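# Towels wanted, and a few racks to put them on

I spent Wednesday afternoon at the Evcombe linen table, and I came home wanting to refold everything in my own closet. If you haven't been by yet, the table is the newest corner of the household swap on Howells Street, and it's open again through June after a long winter of sitting in storage.

The idea is simple enough. People drop off towels, dishcloths and pillowcases they don't need, somebody checks them over for holes, and they get folded and handed on to families moving into the new apartments in Nondomthorpe. Last year the swap passed along 1,370 pieces of linen. Aicha Lamrani, who started the whole thing out of her garage, told me she'd hoped for 300.

"I thought we'd do it for one spring and be finished," she said. "Then the phone started ringing and I ran out of garage."

What they're short of right now is hand towels. Bath towels they have plenty of (I was shown the shelf, and it is a very full shelf!), but the small ones go out the door as fast as they come in. White and plain colors are easiest to match up into sets, though Jussara Bezerra says she'll take stripes, flowers, holiday patterns, whatever you've got, as long as it's been through the wash.

Jussara does most of the sorting, and she has firm opinions about folding. Thirds lengthwise, then in half, then in half again, with the stitched edge tucked inside. I've been doing mine in quarters my entire life, and she let me do exactly one that way before she shook it out and handed it back to me. You pick the towel up by two opposite sides, she said, and let it hang for a second before you lay it down. It does come out flatter. I'm annoyed about how much flatter.

The other thing on the wish list is small wire racks and baskets. Folded stacks tend to lean and slide once there are more than a few in them, and a low rack at the back of the work surface keeps things upright while you're busy with the next piece.
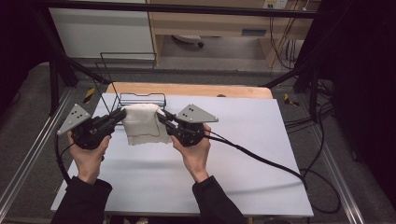 Jussara likes the wire kind because you can see what's in there without digging, and two more of them would let her keep the dishcloths apart from the hand towels. If you have one going unused in a pantry, bring it along with your linens. Boditz Hardware is also keeping a drop box by its front door for anybody who can't make it over during open hours.

The table runs Wednesdays from 2 p.m. until early evening, side entrance, up the ramp. Please bag your towels dry, and leave bed pillows at home – there's just no room for them. Folders are welcome too, even the ones who fold in quarters. I'm going back next week with a bag of my own, plus an old dish rack I found behind the canning jars.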